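22 July

A method for training robot arms from recordings made with a hand-held gripper has been extended to plain, pale work surfaces, where earlier versions often lost track of their own position. The work was carried out at Starkus by a group led by Gunārs Kivi and was released as a technical report under the name Prorkton.

Hand-held grippers let a person demonstrate a task without a robot in the room. A camera on the tool records the fingers and whatever lies in front of them, and the path of the tool is worked out later from the video. The calculation depends on visual detail that can be matched from one moment to the next. A white tabletop seen from close range offers little of it, and the recovered path can drift far enough that the demonstration has to be thrown out.

Prorkton adds a second step. Where there are too few ordinary feature points, the software searches for long, thin lines in the surface and tracks those, along with patches of uneven texture that would normally be treated as noise. The two fingers are masked first, as they stay nearly fixed relative to the camera and would otherwise suggest that the tool is not moving. Lines alone leave one direction of travel poorly defined, so the method gives more weight to views in which two lines meet.

The group collected 607 demonstrations of reaching, grasping and placing on pale surfaces. Of these, 300 were used to train a control policy and the rest were kept for measuring path error and for tuning. The trained policy was then run on a fixed arm for 100 trials under diffuse lighting. It failed in 17. Most failures came in the approach, when the fingers were open and the target had not yet come into view. The report lists fewer cases of a poor grasp once contact was made.

Shadows remain a weak point. A soft shadow cast by the tool moves with it, and its border is sometimes taken for part of the surface. Kivi's group tried brightening the darker areas before tracking, but this also raised the grain in the video and gave no clear gain. Stains and leftover marks were left in place during collection and proved useful as landmarks, provided they were still there when the policy was run.

The processing runs offline on a desktop computer. A version fast enough to warn the operator of drift during recording is being written with Pultomeck, which makes the finger mounts, and is due in September. The report also compares the method with Ki, the group's earlier tracker, which uses feature points only and was not designed for bare surfaces.

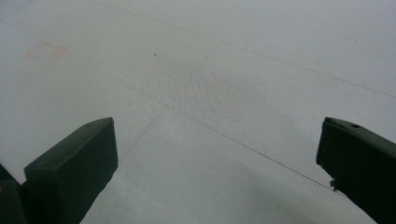

PENDO MOSOTI

Open gripper fingers over a white work surface crossed by thin dark lines. The rougher grey area near the centre is the kind of texture the tracker can use between lines.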